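Sandwich cell, what to put in the budget?
Page 1 of 1

clestcombe_kitchen
We run a small prep kitchen and want to put a robot on filled buns next year. I have to hand in a figure by August. The arm quote is fine. It's everything round it I can't price – clips, rails, trays, spare fingers. What do people allow?

Nendent
More than you think. Arms are easy to cost. We spent 3000 on fixtures before we were happy with them, and that was with cheap clear plastic. Get a price for finger sets too, and buy two.

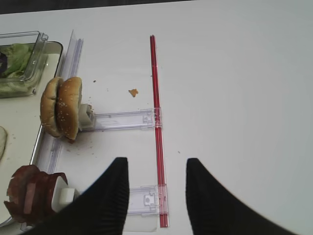 Gripper fingers, bun in its clip, ham in the one nearer the tray.

Thin ribbed fingers suit us for bread. I wouldn't go wider with clips that close together.

thongdee76
Disagree on the 3000. You can cut acrylic panels yourself. Ours came to 207 for the lot, including the ones I cracked. Spend the money on a second camera instead.

Nendent
Does 207 include your time?

thongdee76
No, fair point. Still wouldn't be anywhere near 3000.

Ratree Panyasiri
I do the costings at our place and I'd split it into two lines, fixed and wearing. Panels, rails and the table are fixed. Clips, fingers and food tubs are wearing and want a yearly amount. We put down 293 for the first year and had to ask for more. Allow for cleaning as well. Crumbs get on the tray and all round it, and someone is paid to wipe them up.
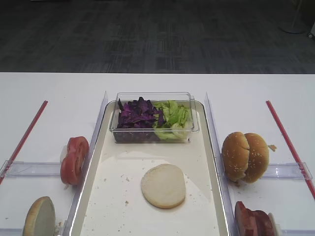
The other thing is loose fillings. Sliced tomato and ham can stand up in a holder, but shredded cabbage and lettuce sit in a heap in a tub, and picking the same amount from a heap each time is a different job. Ask for a separate quote on that step, or plan on a person doing it.

clestcombe_kitchen
Useful, thanks. Has anyone used the Flullolov feeder for salad? It's the only one I've been quoted for.

thongdee76
Had one on trial. Fine with cabbage, poor with lettuce. I'd keep a person on it for the first year.

Nendent
Agree with that bit at least.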